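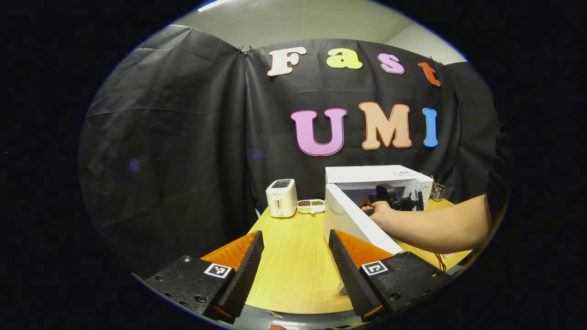 A white two-slot toaster on a wooden tabletop. Small kitchen appliances are the target of Tokton's new power-saving plan.

TOKTON — The city wants residents to believe that a plastic adapter between the toaster and the wall can take 30 percent off the electricity used in their kitchens. The figure was repeated four times at Monday's council meeting. The data behind it did not make an appearance.

The adapter is called the Ristel. It is sold by Zorneo, a home energy firm with an office in the Kaewsai district, and it cuts power to an appliance when the appliance isn't being used. Under a deal the council approved Monday night, the city will cover most of the price for any household that signs up before the end of June. According to the staff report, 2,658 households have already put their names down.

That is a healthy number for a program that has barely been advertised. It says a lot about what people here think of their power bills. It says less about whether the Ristel works.

The 30 percent claim comes from a trial Zorneo ran itself, in homes it picked, over 6 weeks last fall. The summary handed to council members runs a page and a half. It does not say how many homes took part, what appliances they owned, or how much power those kitchens were using before the adapters went in. It does say that people in the trial were given a leaflet on saving energy and a weekly reminder by text message. Anyone who gets a weekly text about their electricity is likely to start turning things off, adapter or no adapter.

Asked about this after the vote, a Zorneo spokesman said the leaflet and the texts were "part of the Ristel experience." The households in the city program will get the leaflet. They will not get the texts, which were left out of the contract to keep the price down.

There is also the matter of what the adapters will be plugged into. The sign-up page suggests toasters, kettles, blenders and coffee makers. A plain toaster with a push-down lever uses power when it is making toast and next to none the rest of the day. The same goes for a basic kettle. Coffee makers with a clock draw a trickle around the clock, and some microwaves do too, but even there the yearly cost is small change for most families. The big users in a kitchen are the refrigerator, the oven and the dishwasher. The Ristel is not rated for ovens, and the sign-up page tells people in bold type not to use it on a refrigerator.

Waraporn Thongdee, who spent years as an electrician before she opened a repair shop on the Kaewsai side of the river, was one of 3 people who signed up to speak at the meeting. She brought a plug-in meter and a list of readings from appliances on her own workbench.

"I had a toaster on the meter all weekend and it read zero until I made toast," she told the council. "You can't save 30 percent of zero. If somebody has found a way, I'd like to see it written down."

Thongdee said she has nothing against the adapters and would put one on an old stereo or a game console. Her complaint was with the promise on the flyer, which she said would send people looking for savings in the wrong place while worn door seals and half-empty freezers went on costing them money.

She got her allotted time and a thank-you. No council member followed up with a question.

City staff defended the deal. The report calls the program "a low-cost first step" and says it will build "energy awareness" even in homes where the savings turn out smaller than hoped. That may be true, though awareness is hard to find on a bill. The report gives no target for the program, so it will be difficult to say later on whether it missed one.

Staff also pointed to the sign-up numbers as a sign of public trust. But the form does not mention the terms of the trial. It shows the 30 percent figure in large green type, with a note below that "results may vary by home." People who put their names down in the belief that nearly a third of their kitchen power was going to waste can hardly be blamed for it.

What the city is paying for each adapter has not been released. The contract was discussed in closed session, and a request for the price was met with a reply that the details were commercially sensitive. The store price of the Ristel, for anyone who wants to buy one without the discount, is printed on the box, and a few shops in Kaewsai already stock it.

The contract does call for a review. It will be carried out after the first winter, it will rely on a survey of how satisfied customers are, and it will be written by Zorneo. An early draft of the agreement had the utility comparing meter readings from before and after, a step that would have settled the question cheaply. That section was gone from the version the council voted on. The staff report puts the change down to privacy concerns and doesn't say who raised them.

Residents who have signed up can expect their adapters by mail starting next month. They can cancel at no cost until the package ships. Those who would like to check their own appliances first can borrow a plug-in meter from the main library, which keeps a few behind the front desk and lends them out for a week at a time. There is currently a waiting list.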